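Karnwood Weekly Pill Organiser, 28 compartments

Product code 734. In stock.

Seven days, four lids a day, one tray that slides out of the case when you want to take Friday to work with you and leave the rest of the week at home. Each lid has a raised letter you can find with a thumb at six in the morning, before your eyes have agreed to take part.

Anyone on long-term HIV treatment will know the feeling of standing in the kitchen wondering whether they took today's tablet or merely thought about it very hard. The Karnwood settles the matter. Lid shut and tablet gone, you took it. Tablet still sitting there, have a word with yourself.
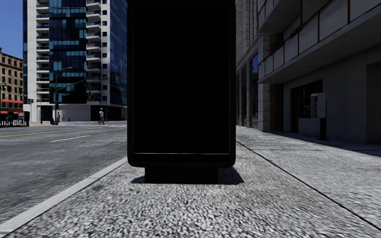
Fatima Magagula writes that she bought hers in May and hasn't missed an evening dose since, though she would like it in a colour that "doesn't look like my gran's bathroom". We have passed this on to Skoritz, who make it. They are fond of the green.

Case measures 327 mm by 68 mm. Compartments are 40 mm long and will take the larger combination tablets without a fight. Wash by hand. The dishwasher will turn it into a sculpture.

Some medicines must stay in their original bottle, so ask your pharmacist before decanting anything.

Spare day trays sold separately, code 734T.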